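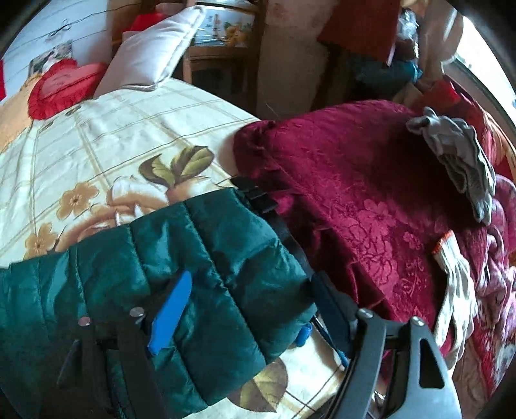

4. What ends up on the bed

I came into this project thinking I'd be writing about closets. The visit sheets I'd made up for Veven had a whole page for the closet (door type, rod height, what's on the floor of it) and one measly line for the bed. By the second week I was writing bed notes up the margins and onto the back. Leonora Umali, who did the other half of the visits with me, had given up and stapled in an extra page of her own. So this section is longer than the one on closets, and I'm not sorry about it!

We visited 37 households, each of them twice, once in May and again in September. Across those visits we logged 183 sorting sessions, meaning any stretch of time when someone was deciding where clothes or bedding should go. Most of those happened on a bed. It was a made bed more often than I'd expected, too. People pulled the covers straight first and then piled things on top, the way you'd wipe down a counter before cooking on it.

4.1 Jackets take up the room

Of all the things people had to put away, padded jackets gave them the most grief. A shirt gets folded and it's gone. A puffer jacket lies there, and the moment you've got one half pressed flat the other half has filled back up with air. One woman in Vatulico told me she does every other thing in the pile first and leaves "the big fat coats" for last, and by then she's tired and they go over a chair. I wrote down versions of that from a lot of people.

Folding methods fell into a few families. Some people folded lengthwise and then rolled from the hem, kneeling on it as they went. Some tucked everything into the hood, if there was a hood. Some just laid the jacket flat on the bed with the channels running across, smoothed it with a forearm, and stood there looking at it for a bit. I do this last one myself.

The surface matters here more than I would've guessed. A slick shell on a soft cover slides, and so does whatever you've balanced on it. On a table the jacket stays put but you run out of table. Leonora thinks the softness of the bed is the whole reason people fight with their jackets, and I think it's the size of the bed that keeps them coming back anyway. We've argued about this on several bus rides and I've put both views in.

Figure 1. A teal puffer jacket on a cream floral cover, with sun across the middle of the bed.

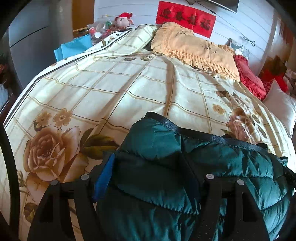
Section 4 - 6 min read

4.2 Small things on top of big things

The other pattern we kept running into was what I've been calling riders. These are the little items that get set down on a bigger item for a second and then travel with it, or get lost when it's moved. Gloves are the classic rider. You've got the jacket in one hand and the gloves in the other, the jacket goes down on the bed, and the gloves go wherever. In the room with the teal jacket there was a gray knit work glove on a crimson bedspread, all crumpled up, and a white cotton one with an orange-trimmed cuff draped over the edge of the same bedspread. I didn't have a column for gloves in May. I had one in September.

Straps and belts do something similar. They cross from one pile into the next, and when somebody picks up the first pile the second comes along for the ride. Cherry Mae Mercado, who coded our notes, wanted to call these "bridges" and I've kept her word in the tables. It's a good word.

Pillows and cushions were mostly left alone. They stayed up at the head of the bed and the work went on below them. I'd assumed decorative cushions would be moved off first (that's what I'd do) and that just didn't hold up. People worked around them without seeming to notice they were there.

4.3 Covers underneath, covers on top

Bedding caused us a coding headache. Is a bedspread that's been heaped to one side part of the bed, or part of the pile? We went back and forth and finally settled on Tue 19 May, over the phone, that anything spread out counts as surface and anything bunched counts as load. It isn't perfect. A cover can be spread at one end and bunched at the other, and 16 households had at least one session like that, where we ended up writing "both" and moving on.

Color turned out to be handy for telling layers apart later, when I was going back through everything at my kitchen table. Dark over pale is easy. Two florals on top of each other are miserable.

Figure 2. Dark teal, bunched into folds, in front of cream bedding with a floral print.

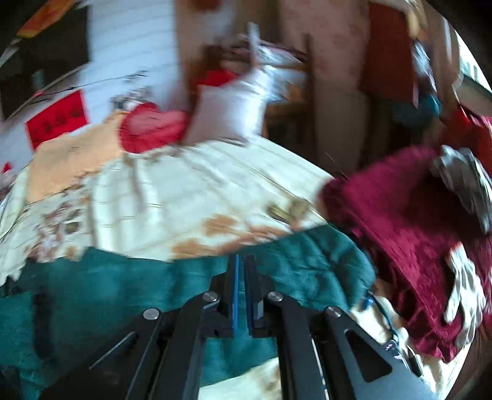
Does it matter whether the bed is made before sorting starts?

It mattered in our sessions, mostly for small items. Socks and gloves dropped on a pulled-up cover were picked up again by the end of the session far more often than the ones dropped on open sheets, where they worked their way down into the folds. For jackets and blankets we saw no difference that I'd want to defend.

4.4 Where the pile goes at night

The obvious trouble with sorting on a bed is that somebody has to sleep in it. I asked everyone what they did with an unfinished pile, and the usual answer was to move it in one armload to a chair, then move it back the next morning. In the Galang apartments, where the bedrooms had no space for a chair, the pile went to the foot of the bed and people slept with their knees up. I'll come back to chairs in section 5.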